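The flat box and how to fold it

Bronisława Krajewska will not let you call it a box until it is one. Before that it is a blank, and she says the word the way other people say "teenager."

"It has the shape of a box somewhere inside it," she says. "It doesn't want to hear about it from you."

Krajewska has packed mail orders for most of her working life, the last several years at Nostport, a small shipping shop that sends out other people's soap, candles, tea strainers and, for one difficult August, ceramic frogs. She now spends her mornings teaching new hires to fold. I had asked for an hour of her time. She gave me a stool, a cup of coffee and a stack of cardboard, and told me we could talk while I worked.

My first attempt took long enough that the coffee went cold. She watched it with interest.

"You're folding where you think the fold should be," she said. "They already put a fold there. It's a line. Go find the line."

The lines are scores, pressed into the board at the factory, and on a plain brown mailer they can be very faint. Krajewska finds them with her thumb, usually while looking at something else. She bends every one of them before she assembles anything, a step she calls "introducing yourself." Skip it, she says, and the board will crease wherever it likes, generally a quarter inch to the left of where you need it.

"Then you've got a box with an opinion," she says.

She starts with the long side. Up, over, press along the whole length, let go. It springs back partway, and she lets it. New people lean on it with a forearm, which crushes the corrugation and leaves a soft edge that will give out in somebody's mail truck.
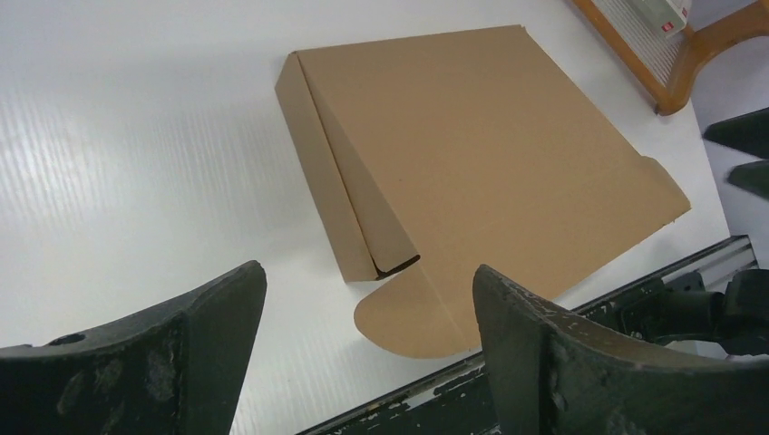 The tabs come last, and the tabs are where people lose their manners. Most of the mailers Nostport buys have rounded ones, meant to tuck in without snagging. Krajewska has seen them bent backward, torn off, taped flat and, once, stapled.

"Stapled," she repeats. "He was a very nice man. He's in real estate now."

Her rule for tabs is to fold each one at its base first, all the way, then open it again. After that it should slide in with two fingers. If it takes a fist, something earlier went wrong and you should go back and look for it. I went back and looked for it. It was the long side.

Dulce Ibarra, who runs the packing room, wandered over at this point to see how I was doing, and was kind enough to say "Hm." She is the one who buys the cardboard. She tried a cheaper mailer from a supplier called Ziller last year, ordered 1454 of them, and still has most of them on a high shelf.

"They fold fine," Ibarra said. "They just don't stay folded. You turn around and they've relaxed."

Krajewska uses the Ziller blanks for training. She considers them character-building.

I asked whether any of this matters to the person who opens the package. Customers, I pointed out, rip the thing apart in the kitchen and put it in the recycling.

"Sure," she said. "And if the corner's crushed they write to us. Nobody has ever written to say the corner was good." She thought about it. "One lady did. She wanted to know if she could have another box. She didn't want anything in it."

Did they send her one?

"We sent her a Ziller."

On a steady day Krajewska folds 73 mailers before her first break, and she is careful to say that this is not a record and that she isn't racing. The fastest folder in the room is Crisóforo Espinoza, who does it standing up with the radio on and declined to be interviewed on the grounds that he was folding. Krajewska admires his speed and checks his corners.

Her own kitchen drawers, she admits, are a disgrace. She wraps birthday presents in the bag they came in. Her sister once got a blender in a pillowcase.

"I do it all day," she says. "At home I'm retired."

By the end of the hour, which had become closer to two, I had made 16 mailers. Krajewska lined them up along the bench and went down the row pressing each lid with one finger. Four of them popped open. She flattened those out and handed them back to me, along with a fresh coffee.

"These ones know you now," she said. "It'll go easier."

It went slightly easier.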